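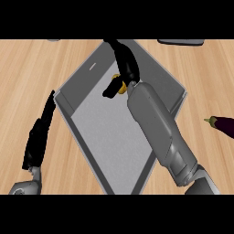

소스홀름(Sosholm), 11월

회사 소개

Malley는 대화형 직무 교육 콘텐츠를 설계하고 제작하는 회사입니다. 주력 제품은 분기형 시나리오 편집기 Sivberg이며, 교육 담당자가 대본 작성, 분기 설정, 검수, 배포를 하나의 작업 공간에서 처리하도록 구성되어 있습니다. 본사는 소스홀름에 있고, 한국어 지원 업무는 별도 팀이 담당합니다.

사업 영역

당사의 업무는 소프트웨어 공급과 콘텐츠 제작 대행으로 나뉩니다. 소프트웨어 공급에는 Sivberg 편집기 라이선스, 학습자용 재생기, 관리자 콘솔이 포함됩니다. 제작 대행은 고객사가 보유한 업무 매뉴얼을 시나리오로 변환하는 작업이며, 대본 초안 작성부터 녹음, 자막, 현지화까지의 공정을 포함합니다. 두 영역은 따로 계약할 수 있습니다.

현재 Sivberg 라이브러리에는 127종의 표준 시나리오 템플릿이 등록되어 있습니다. 분야는 고객 응대, 전화 상담, 개인정보 취급, 신입 사원 안내, 민원 처리, 매장 운영 등입니다. 템플릿은 장면, 발화, 선택지, 피드백의 네 계층으로 구성되며, 각 계층은 개별적으로 교체할 수 있습니다. 장면을 교체해도 하위 선택지의 점수 설정은 유지됩니다.

Sivberg 편집기

편집기는 웹 브라우저에서 실행되며 별도의 설치 과정이 없습니다. 프로젝트 하나에 최대 3000개의 노드를 배치할 수 있고, 이 한도를 초과하는 프로젝트는 모듈 단위로 분할하여 연결합니다. 연결된 모듈 사이에서는 변수와 학습자 점수가 공유됩니다. 단, 모듈 이름을 변경한 경우에는 연결 정보를 다시 저장해야 합니다.

변경 이력은 노드 단위로 기록됩니다. 검수자는 두 버전을 나란히 열어 대사와 조건식의 차이를 확인할 수 있으며, 승인되지 않은 노드는 배포 패키지에서 자동으로 제외됩니다. 제외된 노드로 향하는 분기가 남아 있으면 배포 전 점검 단계에서 오류 목록에 표시됩니다.

학습 결과는 SCORM 및 xAPI 형식으로 내보낼 수 있습니다. 기존 학습관리시스템을 사용하는 고객사는 재생기만 도입하는 구성도 선택할 수 있습니다. 자막과 음성 트랙은 언어별로 분리 저장되므로 번역본 추가 시 원본 시나리오를 복제할 필요가 없습니다.

연혁

Malley는 사내 교육용 문서 도구를 개발하던 소규모 팀에서 출발했습니다. 초기 제품은 선형 슬라이드에 퀴즈를 삽입하는 형태였고, 조건 분기는 지원하지 않았습니다. 이후 콜센터 교육 과제를 수행하면서 분기 처리 엔진을 별도로 개발하였으며, 이 엔진이 현재 Sivberg의 기반이 되었습니다.

음성 편집 업체 Escobedo를 인수한 뒤에는 녹음 공정이 내부로 이관되었습니다. Escobedo라는 명칭은 현재 편집기 내 음성 모듈의 이름으로 사용됩니다. 이 모듈은 대본의 발화 번호와 음성 파일을 대조하여 누락되거나 중복된 파일을 표시합니다. 인수 이전에 제작된 음성 파일은 구형 번호 체계를 따르며, 변환 도구를 통해 불러올 수 있습니다.

조직

전체 인원은 29명입니다. 제품개발, 시나리오 설계, 음성 및 현지화, 고객지원 부서로 구성됩니다. 시나리오 설계 부서는 대본 작성자와 교수 설계자가 한 조를 이루어 프로젝트를 담당하며, 담당 조는 계약 시점에 지정되어 최종 납품까지 변경되지 않습니다.

대표는 욜로친 피게로아(Yolotzin Figueroa)입니다. 분기 엔진의 초기 설계를 맡았고, 현재는 제품 방향과 파일 형식 규격을 총괄합니다.

제작 절차

제작 대행 프로젝트는 요구 분석, 구조 설계, 대본 작성, 시험판 검수, 본제작, 납품 순으로 진행됩니다. 구조 설계 단계에서는 대사를 작성하지 않고 분기도와 평가 기준만 확정합니다. 분기도가 승인된 이후의 구조 변경은 추가 견적 대상이며, 대사 수정은 계약 범위 내에서 2회까지 반영됩니다.

시험판은 고객사가 지정한 학습자 집단에 배포됩니다. 선택지별 응답 분포와 장면별 체류 시간을 수집하고, 응답이 한 선택지에 편중된 문항은 대본 작성자에게 반려합니다. 수집 항목은 계약서 부속 문서에 명시되며, 고객사는 항목별로 수집을 해제할 수 있습니다.

데이터 보관

학습자 기록은 고객사별로 분리된 저장소에 보관됩니다. 계약 종료 시 고객사는 원본 프로젝트 파일과 학습 기록을 내려받을 수 있으며, 삭제 요청이 접수되면 처리 완료 확인서를 발급합니다. 프로젝트 파일 형식의 규격 문서는 고객지원 페이지에 공개되어 있습니다.

문의

제품 시연은 매주 목요일 온라인으로 진행되며, 신청은 문의 양식의 '시연' 항목을 이용하십시오. 제작 대행 견적을 요청할 때는 대상 직무, 예상 학습자 수, 사용 언어, 기존 학습관리시스템의 종류를 기재해 주십시오. 기술 지원 요청에는 프로젝트 번호와 편집기 버전이 필요합니다. 버전은 편집기 우측 상단의 도움말 메뉴에서 확인할 수 있습니다.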